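4.2 Open shelves and what people say about them

We come now to the part of the interviews that gave us the most pleasure to read, and that we had least expected to write up at any length. When we drew up the question sheet with Birsen Yaman, the kitchen was meant to take up a page or so, mostly to find out where people kept their everyday dishes. As it happened, our households in Jaler wanted to talk about shelves, and they went on talking about them long after the interviewer had put the pen down. Of the 1295 comments we coded from the full set of transcripts, the ones on open storage were by far the longest, and many wandered off into stories about mothers, landlords and broken cups.

We used two codes for this material, following Villaseñor's earlier work on hallway closets. The first, "keeping at hand," covers any remark in which a person ties the place of a thing to how often they reach for it. The second, "keeping on show," covers remarks about guests, neighbors or simply the person's own enjoyment of looking at what they have. We had supposed these would fall to different people. Mostly they turned up in the same breath, as when one retired schoolteacher told us that her blue bowls were out "so I can grab them, and so my sister can see I still have them."

Raíssa Conceição and Umut Güler coded the transcripts separately and then sat down together over the passages where they disagreed. Most of the trouble came from talk about dust – a subject on which our households have strong feelings – and in the end we let a dust remark take whichever code the rest of the sentence pointed to. Readers who would like to try a stricter rule will find both sets of codes in the appendix.

The term "open shelf" itself needs a word of care. Older people in our group used it for a plank on brackets, while younger ones, especially those who had rented in the newer buildings, meant a doorless section in a run of fitted cabinets. We use it in this second sense from here on, unless a speaker clearly meant the first. 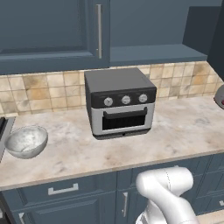
Figure 2. A fitted kitchen with closed and open upper storage.

People who had both kinds of storage side by side tended to speak of the door as a decision they made over and over, each time they put something away. The layout in Figure 2 is the one they had in mind: a closed upper cabinet, and next to it an open section in the same slate blue, with the ledge coming forward above the tile. Because the color matches, the two read as one piece of furniture, and several people in such kitchens told us they had stopped noticing which part had a door until company was expected. Then the chipped mugs went behind it. We find this small shuffling of mugs rather touching, and we return to it in Section 5, where Orhun Dursun's diary entries let us follow one household through the whole month of June.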